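Module 4: Planning and Budgeting for Robotic Equipment
Handout 3: Costing a Two-Arm Handling Cell

Last updated: December
Shares: 44 | Comments: 6

Purpose of this handout

Students taking this module are required to prepare an equipment plan for a small handling cell and to defend it before the assessment panel. The present handout sets out the headings under which the plan is to be drawn up. It should be read together with the lecture on supplier terms, and it replaces the sheet issued to the previous year's group. The worked figures are those of the Grorkwood teaching budget, in which sums are stated as shares of the whole so that they may be applied to a budget of any size.

1. Stating the task

A plan begins with a written statement of the work to be done. The statement names the objects to be handled, their size and weight, the area in which they will be presented, and the place to which they are to be moved. It also says who will run the cell and for how many hours in the week. Suppliers cannot quote fairly against a phrase such as "general handling", and a quotation obtained on that footing will not be accepted in coursework.

The usual first task in this module is the sorting of small cubes on a table, with an open bin close by. It is modest, but it touches every heading in the budget: reach, grip, sensing, mounting, cabling and floor area.

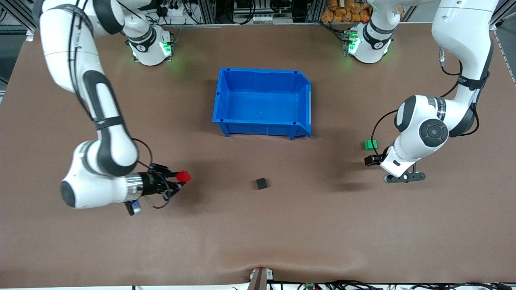 Should a department buy two arms at the outset, or begin with one and add the second later?

Two arms should be bought together only where the written task needs both, for example where a part must be passed from one side to the other. Where one arm can do the work, the plan should cost one arm and show the second as an option, with the supplier's price held in writing for an agreed period. The table and the power supply should in either case be sized for two, as replacing them afterwards is commonly dearer than the extra outlay at the start.

2. The main headings

Students are to use the headings below and no others. Items which do not fit should be entered under the nearest heading with a note.

Arms and controllers. In the Grorkwood budget this heading takes 56 per cent of the total. It includes the bases, the control units, the emergency stop and the licence for the supplied software. Delivery is entered separately.

Grippers and fingers. Enter the gripper, the flange and one complete set of spare fingers for each arm. Fingers are wearing parts and must appear again in the running costs.

Cameras and mounts. State whether each camera is fixed beside the table or carried at the wrist. A wrist camera adds weight, and that weight is to be deducted from the load the arm may carry. Cable length should be checked against the full movement of the arm before an order is placed.

Table, covering and frame. The table must be rigid. A plain covering is inexpensive and should be bought in sufficient quantity to allow for replacement.

Power and cabling. This heading is the one most often left short. Plans in which cabling is entered as "sundry" will be returned.

Training and commissioning. Enter the supplier's charge and the staff time. Both are real costs, although only the first produces an invoice.

3. Choosing the gripper

The gripper should be chosen after the objects and before the arm. Its opening, its closing force and its own weight all bear upon the size of arm required, and a department which chooses in the other order may find that it has paid for a capacity it cannot use.

Two quotations are supplied for the exercise, one from Callent and one from Holub. The Callent quotation has the lower purchase price, but its fingers are sold only in complete sets. The Holub quotation is higher and allows single fingers to be ordered. Students should work out the cost of each over the full planning period and show at what rate of wear the two become equal. For the purposes of the exercise, a finger is to be replaced after 80 hours of use.

A two-finger gripper is sufficient for small, firm objects with parallel sides. Soft or irregular objects may call for a different type, and the plan should say so where a change in the task is foreseen. 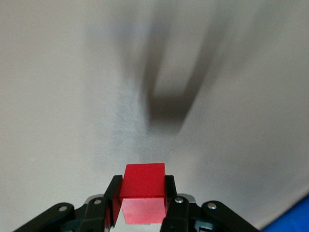 How many spare fingers should be included in the first order?

One complete set for each gripper is the minimum. If the supplier's delivery time is longer than the expected life of a set, a second should be added. Spares beyond that number belong in the running costs for the following year.

4. Running costs and reserve

Running costs are to be set out year by year. They include replacement fingers, cables, software renewal, inspection and electricity. A reserve must be shown on a line of its own and may not be spread among the other headings. The Madberg case, discussed in the lecture, shows the effect of omitting it: about 97 per cent of the grant was committed before commissioning, and the cell stood idle while money for a replacement controller was sought.

5. Submission

The plan is to be submitted as a single document with both quotations attached. Tables should carry a heading and a source. Requests for an extension should be made in writing to the module leader, Kvido Polák, before the deadline. Questions on the use of the worked figures may be raised in the tutorial.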